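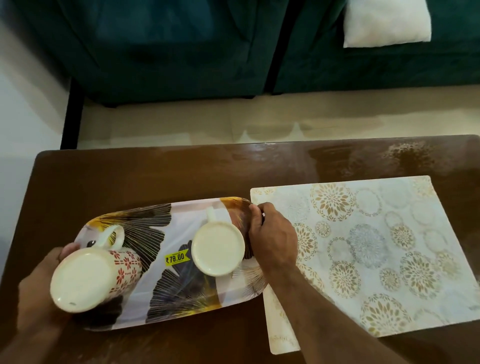
Fig. 1. Two mugs upside down on the leaf-print tray.

# Does resting the dough matter? Flatbreads made with three rest times

Food Studies, group project report
Dalia Sepp, Kristaps Grigaitė, Evdokia Chatzigeorgiou
Supervisor: Jeanine Aerts
2018-04-19

## 1. What we wanted to know

Most flatbread recipes tell you to rest the dough. Some say ten minutes, some say overnight, a few don't mention it. We wanted to see if people eating the bread can tell. Not whether the dough is easier to roll (it is, see section 5) but whether the finished bread tastes or feels different in the mouth.

Original plan was to compare flours as well. Dropped in February, too much work for a group of three and the oven at Fokcombe was booked most afternoons by the pastry group anyway.

## 2. Background

Short version. When you mix flour and water you get gluten, and kneading makes it tight. Leave it alone and it relaxes. The flour also carries on soaking up water while it sits. So a rested dough should stretch thinner and the bread should be softer. A long rest in the fridge is supposed to give more flavour too, though with no yeast in the dough we weren't sure where the flavour would come from.

Jeanine lent us her old teaching notes from Neltik, which say a 30 minute rest is enough for anything cooked in a pan. No source given for that. It was more or less the claim we tested.

## 3. Method

Same recipe every time:

- plain white flour, same brand, bought in one go
- warm water
- salt
- a spoon of sunflower oil

Total flour used in the tests was 1176 g, not counting the practice batch, which we ate.

Three rest times: none, 30 minutes, overnight in the fridge. Overnight dough was taken out an hour before cooking so it wasn't cold. All doughs kneaded by Kristaps, eight minutes by the timer, so that it would be the same pair of hands. His brother Jaanus did the rolling because the rest of us were too uneven. Rolled to the same width using a dinner plate as a guide.

Cooked in a dry heavy pan, high heat, 90 seconds first side and 60 seconds second side. Wiped the pan out between breads. Kept under a tea towel until tasting, never longer than 15 minutes.

Tasters were students and staff coming through the Ellery canteen at lunch. 67 people in total. Each got a piece of all three breads, marked with a colour dot, order mixed up. They scored softness, chew and flavour from 1 to 5 and picked a favourite. Water in between. No butter, no dips - we got some complaints about this.

## 4. Results

| | No rest | 30 min | Overnight |
|---|---|---|---|
| Softness (mean) | 2.6 | 3.8 | 3.9 |
| Chew (mean) | 3.7 | 3.1 | 3.2 |
| Flavour (mean) | 3.0 | 3.1 | 3.4 |
| Picked as favourite | 11 | 25 | 31 |

Chew is a scale from tender to tough, so a high number there isn't good. Two people told us afterwards they had read it the other way round. We left their scores in.

Comments written on the forms, the ones we could read:

- "blue one is like cardboard" (no rest)
- "all nice, need salt"
- "green tastes a bit more like proper bread" (overnight)
- "cant tell green from red"

That last one came up a lot in different words.

## 5. Discussion

No rest clearly came out worst on softness. Part of this will be thickness. The unrested dough kept springing back, so Jaanus had to fight it to get to the plate size and it was thicker in the middle. We did say same width but we should of measured thickness as well. Jeanine pointed this out when she saw the first draft.

Between 30 minutes and overnight there's hardly anything in it for softness. Flavour is a bit higher for overnight. We don't want to make much of it. Evdokia thinks the overnight bread browned better and people were scoring the brown spots. Possible. We have no colour measurements.

Things that went wrong:

- Farkeck scales ran out of battery on the second session, borrowed another pair, didn't check them against each other
- one overnight batch dried out on top because the film came off. Cut the dry part away and used the rest
- ran out of red dots near the end and used pink ones, a few people asked if pink was a fourth bread

## 6. Conclusion

Rest the dough. 30 minutes gets you nearly all of the softness. Overnight was the most popular but the gap is small and we wouldn't tell anybody to plan a day ahead for it, unless it suits them to make the dough the night before.

If we did this again: measure thickness, weigh each ball of dough, and write the chew question more clearly. Would also like to try a two hour rest at room temperature, wich is what Dalia's aunt does.

## 7. Who did what

Kristaps - kneading, table of results
Dalia - recipe, shopping, sections 1 to 3
Evdokia - tasting forms, canteen permission, sections 5 and 6
Jaanus - rolling (not on the course, thanks)

Raw score sheets are in the blue folder in the Fokcombe kitchen, second shelf. Typed up version to follow, Kristaps has about half left to do.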